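Zenevico Home | Repos | Docs | Issues | Sign in

# dillska-twohand

10 May 2021 - Verena Egger

Control + replay code for the two-arm tabletop setup, gloved hands, jar and box tasks. Still a draft README, ask Emiliano if something dosen't build.

## What's in here

- `drive/` - arm and finger control loop, 50 Hz
- `see/` - object masks and jar pose from the wrist and fixed views
- `plan/` - grasp picker, two-hand collision check
- `replay/` - scrubs through an episode, all views on one clock

1309 episodes in the current cut. Fixed view plus wrist views, joint states, finger commands. 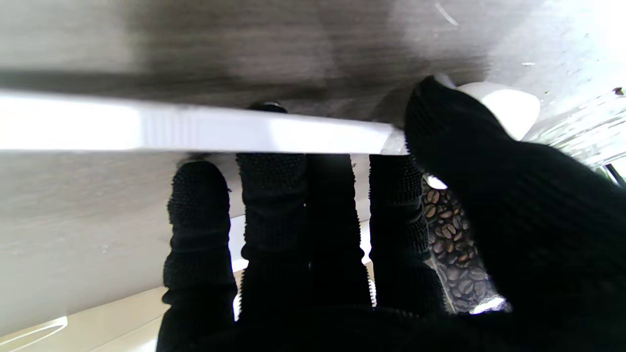 Wrist streams are saved raw. No crop, no color fix. Clear glass still breaks the depth fill in `see/`, use `--no-fill` for anything with a jar in it. Black gloves on dark background also bad - finger masks bleed together, Raffaele has a branch.

## Running

```
pip install -r requirements.txt
python -m replay.view --episode 65
```

Needs 16 GB of RAM, less and the loader just hangs. No error mesage yet.

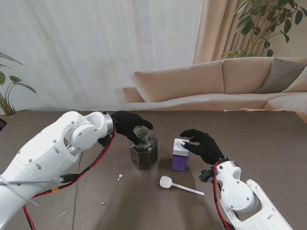

Left and right arms are planned separately, then merged. If the merge fails the right arm waits. Change with `lead: right` in the config. Joint limits live in `plan/limits.yaml`, dont edit them while the loop is running.

## Known problems

- jar pose flips when the jar is tilted, neck gets read as the base
- wrist views tilt a lot, don't assume up is up

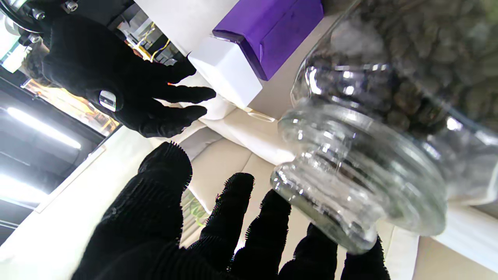
- clock drift between views on long episodes, run `replay/sync.py` first
- finger commands are targets, NOT measured positions
- Fiore export is half done, skips the left hand

## To do

Nives: label check on the spoon episodes. Fasil: tests for the merge step. Me: proper install notes.

Contact: Verena Egger, Estberg lab | © 2021 Zenevico | Back to top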